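Skercombe theater drops free script readings, brings in $50 fee for new playwrights

The Skercombe Playhouse says it wants to hear from more new writers than ever. It will also, starting this season, charge them $50 to be heard.

The theater announced on 26th September that its open script program, which has taken unsolicited plays at no cost for as long as most local writers can remember, will be replaced by something called the Prendier Lab. The name comes from the Prendier Fund, a private backer that is putting up money for two years. How much money, the theater won't say.

Under the new setup, writers pay the fee and send in the first 37 pages of a full-length play. A panel picks a short list in December. Those writers get a week in a rehearsal room with actors and a director, followed by one public showing. Everyone else gets an email.

Artistic director Afonso Cordeiro described the change as "a real pathway" and used the word pathway several more times during a meeting with writers in the theater's upstairs bar. Asked where the path leads, he was less sure. The Playhouse has not promised to produce any play that comes out of the lab, and Cordeiro would not commit to a slot in the main season.

"We're not going to put on work that isn't ready," he said. "But we want to be in the conversation when it is."

Some writers at the meeting had heard that before. Kimie Kawaguchi has had three readings at the Playhouse under the old program and no productions. Each reading, she said, was followed by a warm talk over coffee and then silence.

"I don't mind being turned down," she said. "I mind being developed. I've been developed by four theaters and I'd like to be put on by one."

The fee drew the sharpest questions. Cordeiro said it would pay outside readers, who until now worked for nothing, and that a script sent to the Playhouse last year could wait months before anyone opened it. That much is fair. Reading plays is work and readers should be paid for it. But the theater received nearly 3,000 scripts in the last full year of the free program, by its own count. Even if only a portion of those writers pay up, the sum is not small, and the Playhouse has not published what it will pay the readers or where any money left over goes.

Fee waivers will be available "on request," according to the announcement. It doesn't say how many, or who decides.

Mansa Kwofie, who runs the Nanico Stage in a former shoe store across the river, said he would keep taking scripts free of charge.

"We're slow, I'll admit that," Kwofie said. "You might wait a year. But I can't ask a kid who works nights to pay me so I can tell her no."
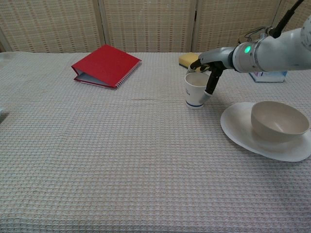
Kwofie also questioned the page limit. Plenty of good plays take their time, he said, and a reader who stops before the second act is judging a different play. Cordeiro's answer was that an experienced reader can tell early. He may be right, although the biggest hit of the Playhouse's last season, "Kikuchi," has a first half that most reviewers, this one included, found hard going. Its writer, Hideaki Hayashi, came up through the free program. Hayashi did not attend the meeting but said by phone that he would "probably not" have paid to enter.

There are things to like in the plan. A full week with actors is worth a good deal more than the old one-night readings, where the cast often met the script that same afternoon. The writers who are chosen will be paid, a first for the Playhouse. And Tomoyo Maruyama, the director hired to run the lab, has a solid record of getting new plays onto stages, mostly by refusing to leave producers alone.

Maruyama told the meeting she had asked for one guaranteed production a year and been told the board would look at it. She plans to ask again.

"If it's still just readings after the second year, I won't be here," she said -- a firmer promise than anything else offered that evening.

The theater says scripts already sent in under the old program will be read, though it gave no date. Writers who would rather move them to the lab can do so. They will have to pay the fee.

Submissions open next week through the Playhouse website. The showings will be open to the public, with ticket prices still to be set.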